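This site uses cookies so we can remember your settings. Carry on reading and we'll take it you're happy with that. OK / Find out more

Can it wipe a table yet?

Jun 20, 2018

Crumbs first. Everyone in this business starts with crumbs, then moves on to the harder stuff, paper, cloth, anything that bends.

I went up to Bamside to see how Prekon is getting on with the small jobs. Tidying a desk. Clearing a packing bench. Picking up the thin flat thing your gran picks up without looking. The firm has had 9 people on it since December and they are tired, you can tell, lots of mugs.

"Lifting a box, fine, anybody's arm can lift a box," says Tülin Uçar, who runs the trials. "Give it a sheet lying flat and it has to find an edge. You use a fingernail. We haven't got a fingernail."

So they teach it by hand. A person holds the gripper like a pair of tongs and does the chore, over and over, and the tries get fed to the software later. Recep Soylu did 200 goes at one bench task and says his wrist still clicks. The total when I visited stood at 1,035, all kinds of chores, and a fair few of those binned for being too slow or too clumsy.

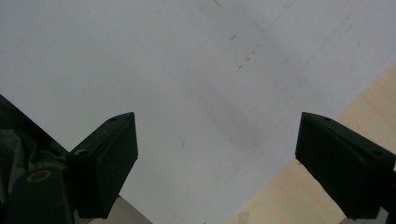

Open fingers, a pale sheet and a good many specks. Wiping and lifting are still two seperate jobs.

The specks matter more than I'd have guessed. A person sees a bit of fluff and a scratch and knows which one will come off. The software has a stab at it. Kristýna Murín, on the vision side, showed me a run where it spent two minutes rubbing at a pencil line. Very thorough. Wrong, but thorough.

Shop floor next. Değirmenci, who do shelving and counter tops, took an arm on trial at their Dredircombe unit. Foreman there is Volkan Işık, blunt man, good tea. His verdict: it stacks well, it peels badly. Protective sheets stick at one corner, or two come up together, and then someone has to walk over.

"If I'm walking over I may as well do it myself," he said. He is keeping it on though. Nights, mostly, stacking only.

And at home? Not soon. Uçar won't give a year and got a bit short when I asked agian. Kitchens are worse than factories, she says, every one is laid out by a different lunatic. Cost is the other thing. Prekon wouldn't talk prices on the record, or off it.

I tried the hand-held tool before I left. Squeeze, fingers close, let go, fingers open. Simple enough. Then Soylu put a sheet of paper down flat and told me to get it up off the table. Took me ages. I creased it, too.

He said that one would go in the bin.

COMMENTS (3)

Seung-woo Hyun: We had the same bother with the two sheets coming up together. A puff of air at the corner sorted most of it. Did they try that?

bench_monkey: call me when it does the oven

Marge T: "seperate"??? Otherwise enjoyed this, more like it please.

Contact us | Copyright 2018, all rights reserved | Back to top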